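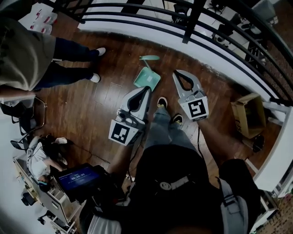
Two grippers and a dustpan on the planks upstairs, beside the railing.

Workshop tips: keeping the floor in order when the automation work moves in

By the Sodley workshop page, Tuesday, March 27, 2018

At Omness we repair and pack small kitchen goods, and for most of our years the upper floor was used for sweeping, folding boxes and drinking tea. Now a good part of the day up there goes to teaching machines how a hand does these same jobs. A worker holds a pair of grippers, does the task, stops, and does it again. The tips on this page come from our own people, who had to learn new habits for it. Some may be useful in your workshop also.

Cables first

Before you pick up a gripper, look where its cable goes. Walk the cable with your eyes from the gripper to the other end, and only then start. We lay cords along the desk side when we can, and when one must cross the floor we tell everybody on the shift. If you carry two grippers, carry them down to the floor one by one. Do not let them hang from the cable, it weakens the joint and Zukarel charges us for the repair.

Keep the markers clean

The square black and white markers on the grippers must stay readable. Flour, grease and tape glue are the usual enemies in our place. Wipe with a soft cloth, a little damp, and dry it right after. No window spray and no scouring powder. When you put the grippers down for a pause, do not slide them over the floor, lift and place. Wipe the curved black pads at the same time, the dust sticks to them and then a cup slips.

Sweep more often than you think

A dry crumb that never bothered you before can now spoil a whole try. We sweep at the beginning of the shift and again after lunch. Keep one dustpan which is only for this floor and choose a light colour, so it is easy to find. On dark planks you lose a black one in a minute. The brush should be soft. A stiff brush throws the dirt over the edge, and if you have a lower level like we have, the people below will complain, with good reason.

Nothing small beside the railing

Our railing has open bars. Screws, caps and rolls of tape go in a box, and the box stays against the ledge. Use a strong carton and write on it what is inside. Loose things get kicked.

Shoes and straps

Wear flat closed shoes with a good grip. Many of us wear sneakers. You look down at your feet much more than in the old work, and step back more also. If you work with straps on the shoulders, fasten the buckle and tuck in the loose end before you bend. Set the height when standing straight, then bend one time to test.

Use the timer, also for the rest

We put a timer on the desk where the person doing the task can see it. At first we used it only for the tries, and it was a mistake. People worked on and on because each try is short. Now we do 20 minutes of tries and then 10 minutes of something else - packing, phone, a walk down the stairs. The wrists are the first to get tired. In June we plan to try a longer pause and see if the afternoons are better.

What changed for us

When Ebrahimi first came to set things up, many of us were afraid for our hours. The hours stayed the same, but the day feels different. There is less lifting and more repeating. Some of the older colleagues do the tries better than the young ones, as they have swept and folded for around 30 years and their hands do not hesitate. Others do not like being recorded and they may say no, then they stay on packing at the same pay. Please agree on such a rule before the first day. We agreed on it late and there were bad feelings which could be avoided.

One more thing, about talking. When a colleague is in the middle of a try, wait with your question. A hand on the desk is our sign for "I need you when you finish". It took us a few weeks to get used to it, and the floor is now quieter than I would like - but the tea is still at the same time.

Related tips
- Getting tape glue off a wooden floor
- How to fold 18 cartons without sore thumbs
- Storing long cords so they do not twist
- Which brush for which floor

Contact Sodley workshop page | © 2018 Omness | Back to top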